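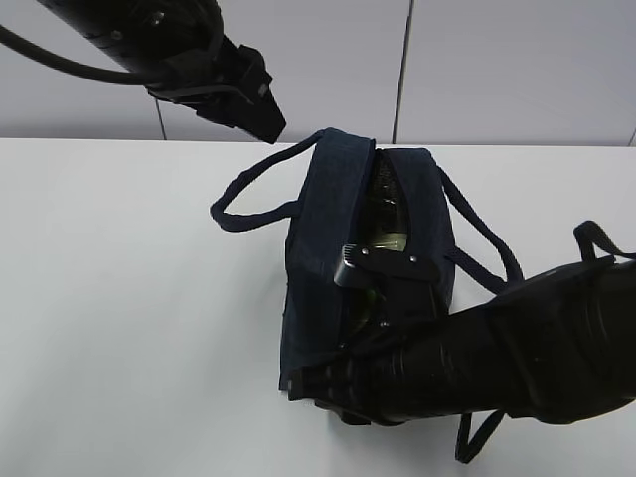
Notebook entry: navy lunch bag, packing and closure

June, 2:40 p.m.
Entered by Maarten Bosman

Home Notebooks Drarden Soft Goods Archive
Search this notebook Go

Work continued on the soft lunch bag submitted under project Rirnier, item 71. The purpose of the session was to record how the bag behaves while it is being filled and closed by the ordinary method, and to settle the wording of the packing card that will accompany it.

The bag was considered first in the open condition, lying on the white table. The textured navy fabric folds easily, and the side panels lean into the opening when nothing supports them. The draft card tells the user to "place items in the bag" and makes no mention of this. It should instruct the user to hold back the side panels before placing anything inside. The handles should be laid outward before packing begins. The previous card, issued for the Geerts bag, omitted this and drew several complaints about handles caught in the zipper.

With respect to order of packing, the recommendation remains as before: rigid containers at the base, standing on their longest edge where height allows, and loose produce last. Containers with molded panels and rounded corners are preferred for the trial set.

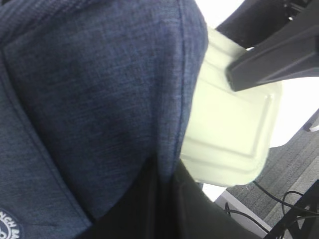

A square corner tends to catch on the lining seam, and users then push harder than the stitching was designed to bear. Réjean Sandhu has been asked to confirm the seam allowance with the supplier. The order stands at 3,000 units and the cutting date has not moved.

Closure is to be judged with the bag upright and the handles down on either side. The ring pull should come to rest at the bottom of the front face. The produce for the next trial is one cucumber and one lemon, unwrapped.
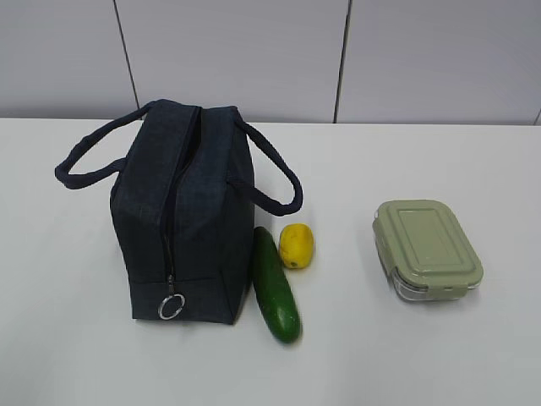
Lawal Ogunleye objects that the card should not require loose produce at all, as a lemon placed last will sit directly under the zipper and be pressed each time the bag is closed. He would place it beside the container and leave the top clear. The point is accepted for the next draft.

Outstanding: revised card to Nikola Nedeljković for review; seam allowance from the supplier; replacement ring pulls, 130 pieces, still to be counted into stores.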